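Zerer Tabletop Campaign System: Progress Report to Canov, Second Period

Covers work from February through May, prepared by the Zerer design group

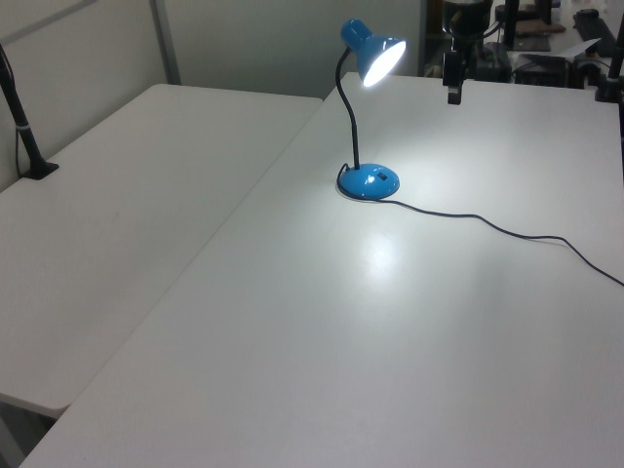
Dmytriv wrote back on the last report that the morale rules still read as if two different games had been stapled together, and asked whether we planned to fix that before adding any more army lists. We did fix it, and that work took up most of the period. The new army lists are behind schedule as a result. Details are below under each heading of the grant agreement.

Core rules

The rulebook is now at draft 10. The turn sequence has not changed since draft 8. Morale has been rewritten from the ground up. In the old version, a unit took one kind of test when it lost stands to shooting and another kind when it lost a melee, with separate tables and modifiers. Players kept looking up the wrong table. There is now one test, taken at the end of the phase, with a short list of modifiers printed on the reference sheet.

We also removed the "wavering" state. A unit is steady, shaken or broken. In the old rules a wavering unit could shoot but not charge, and a shaken unit could do neither, and in play the difference came up so seldom that most groups forgot it was there. Two of the scenarios depended on wavering units and have been adjusted.

Cavalry pursuit is still open. At present a winning cavalry unit must pursue unless its commander passes a control test. Heavy cavalry players dislike this, and the test passes too often when a general is attached. We have tried limiting the general's bonus to units within one move of him, which helped on small tables and made little difference on large ones. A decision will be made before draft 11.

Playtesting

Test games were played at 15mm and 6mm scale, most of them on a standard six-by-four table. Outside groups sent in report forms for 50 games in the period. The forms ask for the scenario, the lists used, the number of turns played, the result and any rule that caused an argument. That last question has been the most useful one on the sheet.

What the forms show:

The attacker wins River Line too often. Fords were being placed too close together, which let the attacker cross in strength on one flank. The placement rule now requires a full move between fords.

Games with large light infantry forces run long. Skirmishers can fall back every turn without penalty, and a careful player can do this until the clock runs out. The current trial rule is that a skirmish unit that evades twice in a row becomes shaken. Early comments are mixed — some groups like it, others say it makes light troops useless in woods.

Artillery is about right at long range and too strong at short range. Canister has been cut by one die.

Deployment by written map takes longer than expected, and several groups have dropped it and now set up in alternating commands. We will offer this as the default and move the map method to the optional rules.

A number of forms came back incomplete, mainly with the turn count missing. We have moved that box to the top of the page.

Campaign module

The Eltard campaign map is finished apart from the northern roads. It divides the region into provinces joined by road, river and pass, and each army spends supply to move along them. A full campaign is designed to run eight turns, with most turns producing one or two battles.

The supply rules were tested in one complete campaign. They worked, but the bookkeeping was heavy. The final turn took an entire evening before a single figure was placed on the table. We have replaced individual supply points with three levels for each army (full, short and none), and a second campaign using these began in April. It has reached turn four. Players report that the paperwork now takes under half an hour per turn.

One problem has come up in this second campaign. An army that has lost a battle and is also out of supply has very little it can do, and the player may sit through two turns waiting for replacements. We are looking at a partisan or raiding option for that position.

Army lists

The agreement called for twelve lists by the end of this period. Seven are complete and four are in draft. The last, for the mountain cantons, has not been started. The complete lists have all been checked against the new morale rules and repriced where needed. Militia became cheaper in every list, and guard infantry went up slightly.

We expect to finish the four drafts in June and the final list in July.

Budget

Spending in the period came to $1,026 against the printing and materials line. This covered proof copies of draft 9, the reference sheets, postage to outside groups and one trial print of the campaign map. The map was more expensive than quoted because it had to be printed on heavier stock to fold without cracking. No other line was touched. We are not asking for any change to the total.

Next period

Settle cavalry pursuit and the skirmisher rule and issue draft 11.

Complete the remaining army lists.

Finish the second Eltard campaign and write up the results.

Send the rulebook text for outside editing. We have asked for a quote and are waiting for a reply.

A copy of draft 10 and the revised report form will be sent to Canov separately. Comments on the pursuit rule would be most useful if they reach us by the middle of June.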